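Booth 2, Friday, tissue shelf task

Started at 8:30 with coffee and the log from last night, which I'd left running on replay so I could see whether the planner stalls were real or just me being impatient. They're real. Out of 285 replayed plan requests, 30 went over the time budget, and almost every one of those is the right arm trying to come back up from a low grasp with the shelf in its way. The left arm barely shows up in the list at all!

So the morning went into the collision scene. I had modeled the shelf as one fat box, floor to top board, from back when we only picked things off the open table and didn't care what happened behind it. Fine for then, terrible for now. As far as the planner was concerned there was no way in between the boards, so every placement on the lower level was a request to put the gripper inside a solid. It would try, bless it, until the timer ran out. I replaced the box with separate boards and skinny capsules for the legs, padded a bit, and the stalls on replay mostly went away.

Next problem, the wrist cameras. Segmentation has been fine from the fixed view and flaky from the wrist, and I kept blaming the exposure (gain was way up for a while, my fault). What I think is really going on is a mix of two things. We're feeding the detector every wrist frame, including the ones where the arm is swinging fast and everything is soup, and the mask tracker happily updates itself on the soup. Then the arm slows down, the picture is sharp again, and the tracker is holding on to some blob it made up half a second earlier.

I put in a sharpness gate: Laplacian variance on a downscaled gray frame, and if it's below threshold the tracker coasts on its last pose plus the arm kinematics. Cheap and dumb, and I like it. The threshold is a parameter now, wrist_sharp_min, and please don't hardcode it again in the launch file (I'm talking to myself, mostly). The other thing is the shiny film on the gold and yellow packs. Highlights wander as the camera moves, and the mask likes to split along them. No fix yet, only a merge step that glues neighboring fragments together if the plane fit agrees.

From the booth, wrist and fixed views:

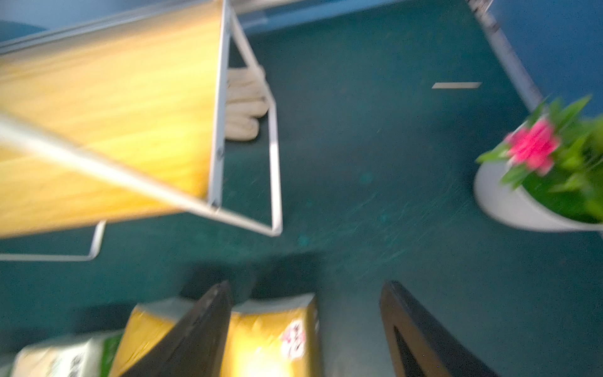
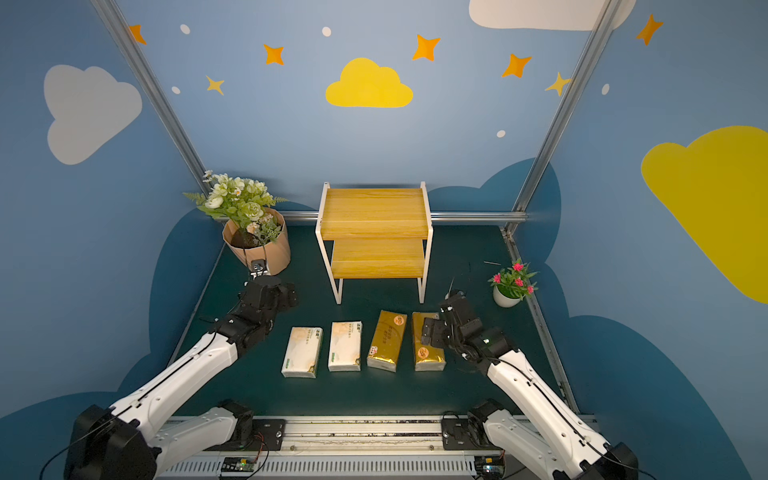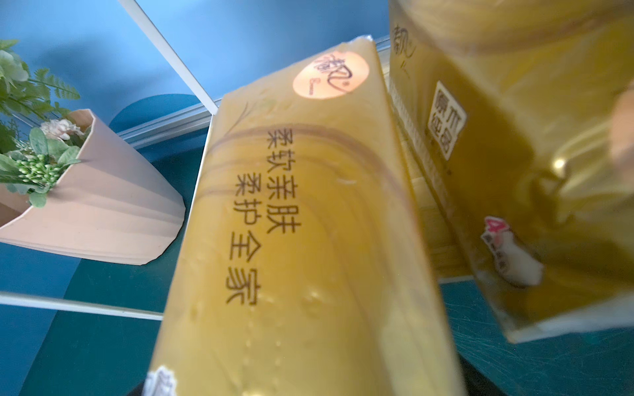 Nataša Vukčević read the draft of this over lunch and wrote back that the gate is fine but I'm throwing away information: blurry frames still tell you where the big yellow thing is, they only lie about its edges, so why not keep the centroid and drop the mask? She also wants the merge step to stop using plane fit on soft packs, "which are not planes and have never been planes," and to try a color-plus-depth cost instead. Fair on both counts. She's seen the same splitting on the Roltport line with bubble mailers, and there the fix was simply to wait for a second viewpoint before committing to a grasp.

I tried the centroid idea right away, it was a ten-line change. Coasting with a blurry centroid correction drifts a lot less than coasting on kinematics alone, especially on the long sweeps. I haven't put a proper number on it and I'm not going to until I've rerun the whole replay set with the same seed. Two viewpoints will cost us time on every pick, but I could live with that for the film-wrapped stuff only, and leave everything else on one look.

Then two hours on something stupid. The gripper command was arriving late on the right side, and I was convinced it was the driver. I rolled the Angelovski driver back a version, no change, rolled it forward again, no change. It was the message queue in Skidetura. Somebody (me, January) set the depth to 3000 while debugging dropped messages, and under load the close command was sitting politely behind a pile of stale joint targets. Depth is back to 1 for targets, and gripper commands have their own topic. If you have a local branch with the old config, pull before you touch the right arm.

Approach angle: both arms come down on the flat packs from above, and with soft packs I'd like a small tilt so one finger gets under the end seal. There's a hook for it in the Brendel grasp sampler that I'd never noticed – tilt_bias, takes radians, defaults to zero, undocumented. Tried it in sim only. The sampler now gives fewer candidates, but the ones left look like something a person would do.

Replay set is up to 1865 frames after I added the wrist clips. Labels for the new ones are NOT checked, so don't train on them.

To do:
– rerun replay with blurry centroid on, same seed
– color-plus-depth cost in the merge step, per Nataša
– two-view rule for shiny wrappers, behind a flag
– plants are still "unknown obstacle" in the scene, leaves and all, give them a proper keep-out cylinder
– tilt_bias on the real arm, slow speed, hand on the stop
– write down the queue settings somewhere that isn't this notebook

Left the booth controller on, replay job is going overnight on the other machine. Don't reboot it.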